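3.2 Shading and the judgment of depth

Readers of printed manuals often have to judge which of two drawn objects lies nearer. Earlier work by Golestani and Furtado held that outline alone is enough for this task when the objects are familiar. Our results from the Ruserport survey suggest that the matter is less simple. Of the 286 adults who completed both parts, those given shaded pictures answered sooner than those given line drawings, and the gain was largest where one shape hid most of another.

Two cues were kept apart in the test booklets. The first was overlap, in which a near form covers part of a far one. The second was edge shading, in which the sides of a form are drawn darker than its middle so that it reads as round. Figure 3 has both cues: the pale grey form is darker along its left and right edges, and it covers most of the dark sphere behind it. 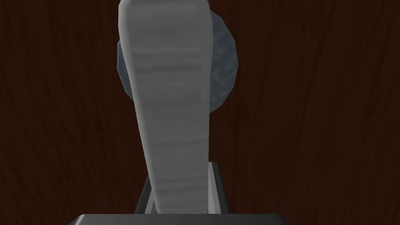 Department of Visual Communication, Medeiros Institute
Figure 3. Overlap and edge shading in a rendered picture.

Participants at the Stisley site saw the booklets under office lighting and were given no time limit. Llorente scored the answers, and Xavier scored them again without sight of the first marks. The two sets differed on a small number of items – mostly those with faint shading – and these were settled by discussion before the analysis was run.

Age had little bearing on the outcome. Prior training in technical drawing did matter, although only for the line drawings, where trained readers made fewer errors. We return to this point in Section 4, together with the objection raised by Lill that trained readers may simply take more care with plain outlines.

Contact: Department of Visual Communication | © Medeiros Institute | Back to top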